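Nuchit Paper Planter, Small

Back in stock after a long wait, and we're so pleased! The Nuchit is the planter people ask us for more than anything else in the shop. It has the look of a bag that's been rolled down at the top and left on the kitchen side, and it softens up any shelf or windowsill you care to put it on (mine lives next to the bread bin, where it has no business being, and I love it).

Each one is made from washable paper, sewn by hand and then folded at the rim. You can roll the rim further down for a short plant or turn it up a little for a taller one. The folds relax with handling, so don't worry if yours arrives a bit stiff — give it a good scrunch and it will settle.

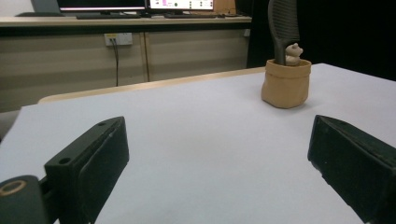

The small tan pot, rim folded over, on a white tabletop.

Please keep your plant in its plastic pot with a saucer underneath, as the paper will put up with splashes but won't hold standing water. Herbs, little ferns and baby spider plants all do nicely. Plenty of customers don't bother with plants at all and use theirs for pens, wooden spoons or odd balls of wool, and Usa Kaewkla wrote to tell us she has 4 of them along her landing.

To clean, wipe with a damp cloth and leave to dry away from the radiator.

Colour: tan
Care: wipe clean only
Delivery: 3 working days
Returns: within 40 days, unused

Also in the range: Nuchit Medium, Tonari hanging planter, Miltau saucer set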